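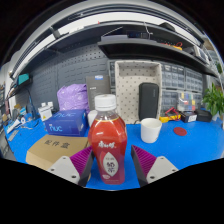

图1 手持夹爪夹持瓶装奶茶，蓝色台垫工位

2024年1月9日
设备采购计划，第二版草稿

一、指垫。现用紫色带棱指垫，列为消耗件，每季度补一次。Stavura报价每对71元，起订量未注明，需再问。Bokau有同尺寸平面垫，价格更低，但安装孔距不同，要改安装板，暂不考虑。

二、手持夹爪。现有数量不够两个工位同时采集。Mendes的整套报价为1,482元，含手指和安装板，不含相机。相机单列，走另一个科目。11月那次询价已过有效期，旧报价单作废，勿引用。

三、主机。NUC继续用，本期不新增。硬盘占用已超过八成，先清数据，再决定是否加外置盘。

四、试验物料。瓶装饮料、杯子、杯垫等走零星采购，本季上限80元。瓶子要带棱面和圆柱面两种，瓶身锥度不同的各留一瓶。夹持位置以标签中部为准，记录时写明瓶型，不要只写“饮料”。

五、Vorkus力传感器。单价2,000元以上，超出零星采购额度，须走比价。目前只有一家书面报价，至少还差两家。交期未确认，不排进本季。

优先级：指垫，夹爪，传感器。前两项可合并成一张申请单，传感器单独提交。

待办：
指垫孔距图纸发Stavura核对。
问Mendes备用螺钉是否随机附带，保修从发货日还是签收日起算。
配件盒贴编号，领用登记在表格第二页。
开票抬头统一用新版，旧模板删掉。

备注：运费各家口径不一，Bokau含运，Stavura不含，比价时须折算到同一基准。表内单价均按含税填写。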